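The Grip That Would Not Let Go

By Shabani Nyanda
8 Jan 2024

The pinch was not a big one. It left a dark line across the soft part of my thumb, and after two weeks the nail was growing again in the normal way. I have had worse from a car door. But I have worked with hand-held grippers for long enough to believe I knew every way they could hurt a person, and this way was not on my list.

I should explain the tool first, because many readers of this magazine work with large arms behind fences and may never have held one. A hand-held gripper is the end of a robot without the robot. You hold it by a handle, you squeeze, and two fingers come together through a set of linkages. A camera sits above the fingers and records what the fingers do. Later, a real arm with the same fingers learns from these recordings. The person does the work of the arm: picking, placing, folding, sorting. In our group, at the Skavside workshop, the work is mostly kitchen work.

There is no motor in our version. The force comes from the hand, and a return spring opens the jaws again when the hand relaxes. For this reason the risk assessment for the whole project was a page and a half long. It said the operator is in control of the closing force at all times. I wrote this sentence myself, and I want to tell how it became wrong.

In June we changed the pads. The old ones were smooth and the thin objects slipped out of them. A supplier called Terkley sent us ribbed pads in a softer material, and they were much better. Pens, straws, spoons, everything stayed where we wanted it. The operators were happy and I was happy, and we put the new pads on all 8 pairs of grippers that we had at that time.

The soft pads were also a little thicker. To close fully on a thin object, the operator now had to squeeze further than before, and the linkage traveled a bit past the place where it used to stop. Most of you who have built a toggle clamp will already see the problem. When a linkage passes over its center line, the force which was opening it begins to hold it closed. The spring that should release your finger is now the thing that keeps it.

On a new tool this could not happen. There is a small stop in the body of the gripper, and on a new tool the stop catches the link before the center line. But the stop wears, and so do the pivots. After several months of daily work, a few tools had enough play that a strong squeeze could bring the linkage over. It did so with a small click. Several operators had heard this click and thought it was a sign of good quality.

We called the fault "sticking." This was our first real mistake, and it was a mistake of language. Sticking sounds like dirt. In our log there were 6 entries with this word before my accident, and the action written beside every one of them was the same: cleaned, returned to use. I signed two of these. The operators had done what they should, they had reported it, and we had answered them with a cloth and some alcohol.

What happened to me was very simple. I was testing a tool after such a cleaning. I picked up a thin wooden stick, heard the click, and the jaws did not open. I put my left thumb between the fingers to push them apart, near the inner link and not at the pads, since the pads were occupied. When I pushed, the linkage came back over its center, and for a short moment it went quickly in the wrong direction before it opened. The thumb was in the place where two links pass each other like scissors.

I said some words in my mother language. Then I took a photograph of the thumb and went to look in the log.

The easy thing would be to stop there and fix the stop. We did fix the stop. But my manager, who came to us from a packaging company, asked a question I did not like at first. She asked how many times the jaws had stayed closed without anybody writing it down. I said we could not know this. She answered that we had a camera on every tool, running during all the work, and that perhaps we could know it very well.

So we went through the recordings. We took 1,438 of them, all made with the new pads, and we looked for a delay between the hand relaxing and the jaws opening. The handle has a small position sensor, so this was possible to do mostly with a script. The script marked 648 recordings for a person to look at. Many of these were nothing: an operator who held on for a moment, or changed his mind. Still, the real cases were far more than we had written in the log, and they were not spread evenly. They gathered around one kind of task.

The task was separating thin objects. One stick out of many, one straw out of a handful. If you think about it as a mechanic, it is quite logical. A cup is wide, and the linkage never comes near the end of its travel. A sponge is wide. A single chopstick is nearly nothing, and to hold it the jaws must close almost completely. People also squeeze harder on a thin thing, because it rolls and because they are afraid to lose it.

I watched these recordings for several days. What troubled me was not the jaws but the other hand. When the grip did not release, the operators almost never put the tool down. They helped it. Some shook it over the table. Some knocked the finger against the edge of a box. And some reached across with the free fingers and pushed at the link, exactly as I did, without any hurry, in the manner of a person who has done it many times.

With two grippers in use it was more complicated. Both hands are then busy, and the helper becomes the second gripper. The operator opens the stuck jaws with the tip of the other tool. This protects the skin, but it bends the pins, and bent pins give more play, and more play brings the fault back sooner. We were wearing the tools out by being careful with our hands.
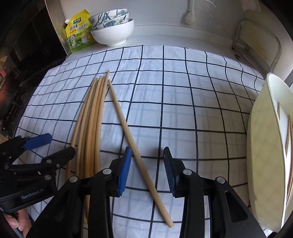

After this review we changed four things, and I will give them in the order of how much they helped, which is not the order in which we did them.

The most useful was a thicker stop made of steel, placed so that the link cannot come to the center line even when the pivots are loose. It costs very little. We had it turned by Younis, a small shop in Elodstead that usually makes parts for sewing machines, and they also told us politely that our old stop was too soft for its job.

The second was a check at the start of each shift. The operator closes the empty jaws with full force and lets go. If the jaws do not open freely, the tool goes in a red box and does not come back the same day. We do not clean it and try again.

The third was the word. "Sticking" is no longer accepted in the log. The operator must write either "slow to open" or "locked closed," and the second one stops the work with that tool. In the first month we received more reports than in the whole period before, and one of my colleagues was worried that the new stops were bad. They were fine. People were now describing things they had earlier kept to themselves, like a stiff handle or a pin which had started to turn.

The last was a printed rule that no finger goes between the links. I put it last because I do not trust it much. I knew this rule already, in my head, on the day I broke it.

There remains a part we have not solved. The stop makes the tool safe, but it also takes away a little of the closing distance, and the very thin objects slip again as they did with the old pads. The operators complain, and they are right. One of them fixed a folded piece of tape under the pad to gain back the lost distance. I found it during an inspection and I removed it, but I could not be angry. He wanted to hold a thin stick without dropping it, and this was the work we had asked him to do.

We are now trying a pad with a raised center, so that the two sides meet earlier. The first samples were too stiff. The second samples are on my desk, and I have been closing them on a toothpick all week with my thumb kept well away.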